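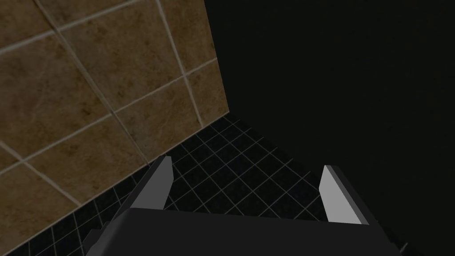

*Brown and tan wall tile, small floor tile (render)*

**Ticket queue after the monitoring switch**

**mmarchand** — March 21, 2026
We moved from Nerkex to Nuvon for network monitoring, and alerts now open tickets on their own. First night: 800 tickets. Most came from one switch stack dropping and coming back. The on-call person closed them by hand. How are you all grouping these?

**faltska_ops**
Set parent devices first. If the switch is down, everything behind it should stay quiet. After that, put a hold of 8 minutes on anything that isn't core.

**tinroof**
Eight is too long. Our SLA clock starts when the service drops, whether or not there's a ticket. We hold for 2 minutes and live with some noise.

**faltska_ops**
I said non-core. If your printers have an SLA like that, I'd look at the contract.

**mmarchand**
Parents were never imported. The old tool had them and the export left that column out. We have 13 sites, so I'd like to avoid typing it all in.

**grms_dottir**
Pull it from the neighbor tables on the switches. We did ours with a short script. It got the access layer right and made a mess of the firewalls — fix those by hand.

**tinroof**
I would also turn off auto-ticketing until that's done. Email only.

**grms_dottir**
Disagree. Email gets filtered to a folder and no one reads it. Keep tickets on for core links and turn off the rest.

**mmarchand**
Going with core only for now. Script is running on the first site. The rest will have to wait until April, after the change freeze.

Murray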